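Docs Guides Tasks Changelog Contact

Guides > Household tasks > Randomizing a shoe bench scene

How to randomize a shoe bench task without fooling yourself

If you train a pick-and-place policy in simulation and it scores beautifully, the first thing to suspect is your scene. Our tidy-the-shoes policy, Lena, spent most of May looking like a genius. Then Gunther Engelhardt moved the bench a hand's width to the left and she became a very expensive way of poking furniture.

This guide covers how we set up the shoe task in Sukitz, our scene generator, so that a good score means something. You need a working install, one robot model with a gripper, and at least two pairs of shoe meshes. More is better. We put off finding more for far too long.

Step 1. Decide what the policy is allowed to know

Write this down before you touch a slider. For the shoe task we settled on the camera images, the joint positions and a one-line instruction such as "move the sneakers to the lower shelf." No object poses, no shelf heights, no helpful little flag that says which compartment is free. We had left that flag in by accident for a while, and Lena was extremely fond of it.

Step 2. Lay out the furniture first, the shoes second

Sukitz samples in the order you list things. If the shoes come first, they get placed relative to the world origin and the bench then arrives on top of them. The physics engine resolves this by firing a loafer across the room.

List the room, then the bench, then the shoes. Parent each shoe to a shelf surface and sample its position along the length of that surface. Keep the two shoes of a pair in one group, with a small offset and a little yaw on each so they don't line up like soldiers. People do not park their shoes with a ruler, and a policy that has only seen ruler-parked shoes will grasp at the spot where the second one ought to be.

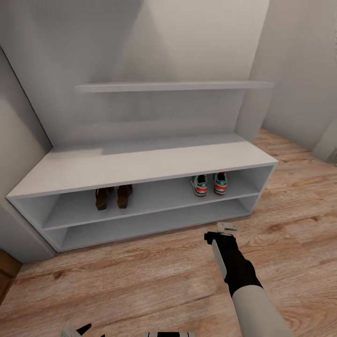

Step 3. Leave some shelves empty

Our first generator filled every compartment because full shelves looked better in the preview. The policy learned that a shelf is a thing with shoes on it, and refused to put anything on one that was bare. Sample the number of occupied compartments separately from the number of pairs, and let zero be a legal value for any single compartment. Check the long gaps too. If pairs are always spread evenly, spacing becomes a clue.

Orientation gets the same treatment. Heel-out and toe-out are different grasps, and you want both. Store the choice in the episode record, or you will be back later trying to work it out from thumbnails, as I was.

Step 4. Randomize the room, but in moderation

Vary the wall tint, the floor texture, the light position and the camera mount. Do not vary them all to the maximum on day one. Veerle Peeters ran that experiment for us with purple floors and a light source inside the wall, and training went nowhere until she turned it down. Start narrow, widen each range when the success curve flattens, and keep the old ranges in version control.

Step 5. Reject bad scenes before you record

Let every scene settle for 200 physics steps with the arm parked. Then throw it out if any shoe has left its shelf, tipped onto its side, or come to rest inside the bench. From one batch of generated scenes we kept 1,364, and I looked through more of the rejects than I care to admit. Most were the same boot, whose collision mesh was wrong at the ankle. If one asset dominates your reject pile, fix the asset.

Step 6. Hold out the right things

A random split is nearly useless here — the test scenes will be siblings of the training scenes. Hold out whole categories instead:

- one bench model, never seen in training
- 20 shoe meshes, always as complete pairs
- one lighting setup

Report each of these on its own line. The average hides whichever one is failing, and in our runs it was always the bench. Shelf height seems to matter more than anything to do with the shoes, and the low compartments are the worst because the wrist has to come in nearly flat.

Step 7. Watch the failures

Run 15 held-out episodes and watch every one at normal speed. Don't skim the plot and go to lunch. Sort the failures by the moment they happen: approach, grasp, lift, or release. Ours bunched up at release, where Lena would set a shoe down nicely and then drag it back out with her on the way home. No success metric we had caught this, since the check fired the instant the shoe touched the shelf. We now wait until the gripper has cleared the bench before scoring.

The same config runs on the Bukent and Sugiyama arm models. For Sugiyama, swap the gripper offset in the task file and rerun the settling check before you record anything, including the scenes you already had.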